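The last bakery on Quaye Street
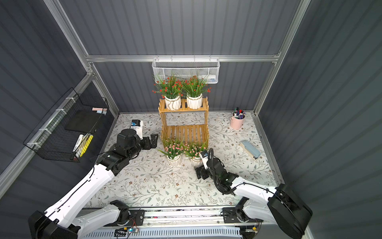

Rodica Dobre starts work at 3 in the morning and has done so since she took over the shop from her uncle. Her first job is the rye, which needs the longest in the oven.

Provora had four bakeries when she was a girl. Hers is the only one left, and it serves a town of 2444 people – plus the walkers who come through in July.

Flour went up again this spring. She put 10p on a large loaf and lost two café orders over it. One of them has since come back.

Her nephew, Nelu Tănase, does the deliveries to Grinell and the farms beyond. He wants to open on Sundays. She does not.

"I've told him he can have Sundays when he can plait a loaf," she says. "He's still on rolls."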